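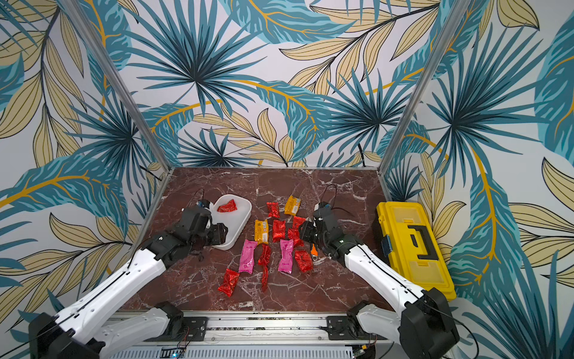
According to Flatden, our seams open because we hang too soon after mixing, and the lining paper has nothing to do with it. Their reply to the January samples says the powder needs a full rest after stirring, then a second stir, and that a paste used early keeps taking up water on the wall and pulls the edges as it dries. They did not comment on the humidity readings we sent with the samples.

17/04/2020

Seam opening on non-woven wallcovering, continued from the January notes.

Purpose: separate the effect of paste rest time from the effect of substrate. Earlier series changed both at once, so the result could be read either way.

Paste: Stakex powder, batch 2, mixed to the bag ratio for non-woven. Cold tap water, powder added to water, stirred at 800 rpm with the small paddle. The first bucket was lumpy along the bottom edge where the paddle does not reach. Scraped down by hand, stirred again, still a few lumps. Strained through the paint filter and used only for sizing. The second bucket was mixed with the powder going in slower and came out clean.

Split the clean bucket. Half used straight after stirring, half covered and left over lunch, then stirred again briefly. By feel the rested half is thicker and drags more on the roller. No viscometer reading - the cup is still on loan to the coatings bench.

Boards: gypsum, primed, all from the same stack. Half the boards lined with Aranda lining paper, horizontal, butt joints. The rest left as primed. Lining was put up the day before and was flat this morning except one board with a blister near the top left corner. That board was pulled and replaced with a spare, lined at the same time.

Cut length 3000 mm for all strips, trimmed at the foot after hanging. All strips from one roll and hung in the order they came off it. Roll ends marked in pencil on the back so edges that were neighbors on the roll can be traced if one side turns out to be the problem.

Hanging: paste on the wall, short-nap roller, a hand's width past the seam line. Seams closed with the plastic smoother first and the seam roller second, light pressure. On the primed boards with fresh paste the strip slid easily and was hard to keep plumb. On the lined boards with rested paste it grabbed early, and one strip had to be lifted and reset. Marked that strip with an R on the pencil side. Exclude it if it behaves differently from the others.

Squeeze-out wiped with a damp sponge, water changed after every board. Last time the water was not changed and we had a shine along the seams that made the gaps hard to judge under side light.

Conditions: the room was at 77 percent relative humidity when the first strip went up. That is higher than I wanted. Heating off, windows shut, the extractor running only while the powder was handled. The Lirkau logger is on the middle shelf and set to record until the boards come down. The old wall gauge disagrees with it and should be ignored until somebody has checked it against the salt pot.

Observations at end of day. Fresh paste on primed board: seams closed, edges soft, slight swelling visible when viewed along the wall. Fresh paste on lining: closed, no swelling that I can see. Rested paste on primed board: closed. Rested paste on lining: closed, apart from a hairline on the R strip near the foot, probably from the reset.

None of this says much yet. In the January series everything looked closed on the first evening as well, and the gaps showed only once the heating had been on.

Comment on the Flatden reply: their explanation fits the fresh paste on primed board but would predict the same swelling on the lined boards, where I do not see it. Lining may be taking the extra water. If so, both of us are partly right and the rest time matters mostly on a closed surface. Hold this until the boards are dry.

To do:
Feeler gauge readings at each seam, top, middle and foot, before the heating goes on and again after.
Get the cup back and measure both pastes from a new mix.
Ask Flatden what water temperature their rest time assumes. The bag does not say.
Order Aranda lining, one part roll left.
Paddle: try the longer one, or change to a flat-bottomed bucket.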